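Zirkska Cup Stacking – data card

Version date: 2/12/25
Maintainer: Marlene Medeiros, Ollcombe

Zirkska is a set of simulated episodes for testing how well a placing policy copes with small errors in the grasp. Each episode has one arm, one table and two cups, one to be lowered into the other. The set holds 449 episodes – 241 with a shifted grasp, the rest with a centered one.

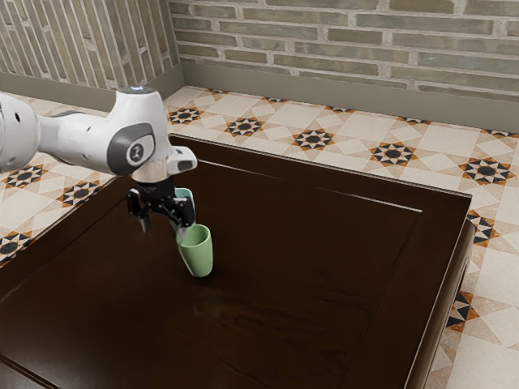
Grasp shift is drawn once per episode and is at most 4 mm. The policy never receives the value and has to work from the camera views and joint readings. Wall, floor and table textures change between episodes.

Files are split by grasp type. We hold out 42 episodes for testing, and these should not be used for tuning.

Known limits: contact between cup rims is stiffer than it should be, so some stacks bounce. The Destik baseline was trained before the July contact fix – don't compare its scores with newer runs.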